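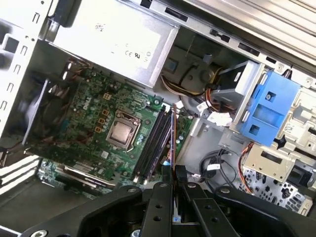 Last changed: 7/8/20

I have been going back and forth on grippers for the teardown arm, and I said I would write up where I landed. The short version is that I'm keeping the parallel one with the flat finger plates for now, and the Ciobanu is going back in its box.

The job is taking apart old desktop towers. Memory out, drive caddies out, connectors unplugged, and eventually the bigger parts. The tower on the bench at the moment is a Dell with a green board, four memory slots and a bright blue drive caddy over on the right. I like it as a test machine. The slots are long and close together, the cables run everywhere between the power supply and the drives, and the blue caddy is easy for the vision code to find.

I tried 3 setups. The first was the Ciobanu, a soft two-finger gripper that I bought used. It is good at picking up odd shapes. It is bad at anything that needs a straight pull. When I asked it to take out a memory stick, the pads flexed and the stick came up at one end and stayed put at the other. I ran that a lot of times with different grip heights and never got a result I would trust. It also leaves a bit of rubber on edge connectors, and I don't want that on parts that might be reused.

The second was the Duter, which is a stiff parallel gripper with narrow fingers and a long stroke. On paper it was the one I wanted. It pulls straight and it fits between things. My trouble was the controller. It would drop its connection if I sent position commands too quickly, and after a drop it opened all the way. Opening all the way inside a computer case is a good way to bend something. I slowed the command rate down and the drops got rarer, but they did not stop. If they fix the firmware I would try it again.

The third is the one I'm using now, black, wide body, with two flat plates for fingers. The plates have round mounting holes in them, so I can bolt on different tips without taking the gripper off the arm. That alone saved me an evening. It cost $300, less than the Duter.

The width is a real problem, though. The body is much wider than the fingers, and it takes up most of the bottom of the wrist camera view. When I reach down beside the memory slots I have to keep an eye on the drive cage on one side and the back wall of the case on the other. I added a keep-out box around the cage in Plandeck, and after that the planner started coming in from steeper angles. Some of those put the wrist in an awkward pose, but it gets there.

The camera sits at the wrist and looks past the fingers into the case. I had it on an overhead post before. Overhead gave me a nice steady picture of everything, until the arm moved in and blocked the part I cared about. At the wrist I always see the finger tips and what is between them. The cost is that the picture moves with the arm, so anything close to the lens or out of its focus range goes soft. The case fan usually comes out as a dark smudge. I don't need to grab the fan, so I have left the focus where it is.

Lighting matters more than I expected. Bare sheet metal throws glare back at some angles, and the power supply is the worst of it. I turned the lamp toward the wall and that helped – not perfect, but the caddy detection quit jumping.

Horațiu Furtună wrote to ask why I don't use suction for the caddies. I did try a cup, on a different case. The faces have too many cutouts to get a seal. He has a needle-style gripper from Endley that he thinks would work on the thin cables, and he offered to send it over. Thin cables are still the part I can't do well. The plates push them aside when they should be picking them up.

Next on the list is a pair of narrower tips with a small notch for connectors. I have the drawing done, and the first print came out 2 mm too long, so I need to redo it.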